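Hold off on the robot butler, says household testing group Skurnow

OLISHAM: Machines that promise to tidy the house are still a poor buy for most families, according to a review released in August by household testing group Skurnow.

The group put 19 everyday chores to the grippers now being pitched for home use. Small soft goods, such as cloths, sponges and tissues sharing one shallow box, were among them.

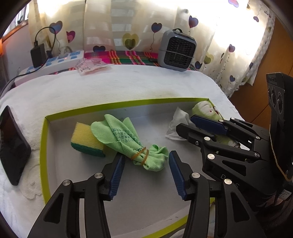 "A demo video shows you the one good grab," said lead reviewer Shabnam Jadoon. "I want to see 100 in a row, on a bad day, with the phone charger in the way."

Skurnow logged 625 attempts and rated 114 as good enough to leave alone. Folded fabric scored badly. Yarn and cord scored worse, and the reviewers have asked makers to stop using the word "effortless" in their brochures.

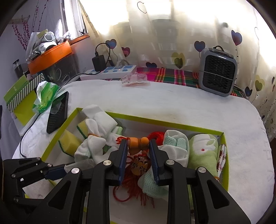
What Skurnow wants from makers

Unedited footage, failure rates printed on the box and a fair refund period.

Media contact: Rukhsana Naqvi, Skurnow, Olisham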